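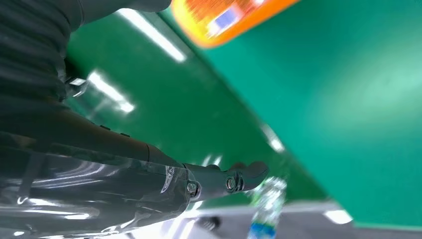

Why is Grakidon buying the Brultau van plant? It wants the paint shop and the rail siding, and building those new would take years.

OK so quick one, 4/7/22, typing between calls. The deal went public this morning. Grakidon gets 60 percent, Brultau keeps the rest and two board seats. 600 jobs on site. They say they're keeping all of them through June of next year. After that, no promise. I read the release twice looking for one.

The product is the Alta, the small delivery van. Same body, new electric drive, the motor coming from Ebihara. Range of 88 miles loaded, on paper. Fine for bread and parcels. Not much else.

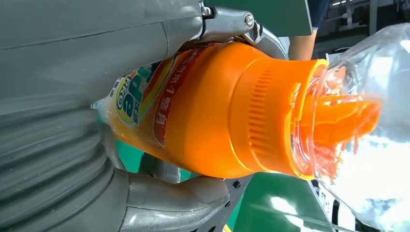 Who pays for the retooling? Grakidon pays up front, and Brultau's share comes out of its dividends later on.

Which is a nice arangement for Brultau, if there are any dividends. Last year there weren't. Annapurna Raju made this point on her newsletter and she's right, go read her, she has the debt table I was too lazy to build.

Dalibor Murín runs the plant now and stays on. Good. He got the second shift back when everybody had written it off. Suppliers like him. Asked two of them today, both said the same thing, pay on time and we'll ship.

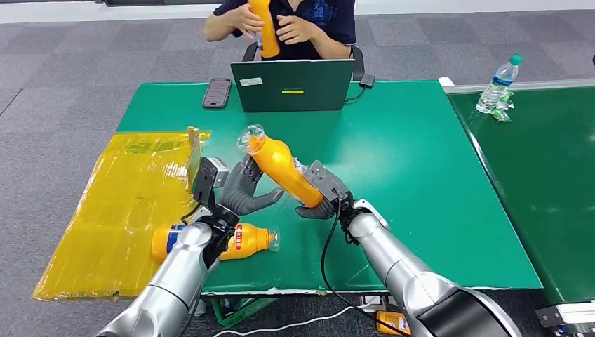
Price is the other problem. The old Alta diesel sold cheap and fleets bought it becuase it was cheap. Electric one starts 29 percent higher. Small bakeries won't do that without a lease, and there's no lease offer yet. I emailed to ask. "In due course."

More when the filing is up. Have to run, next call.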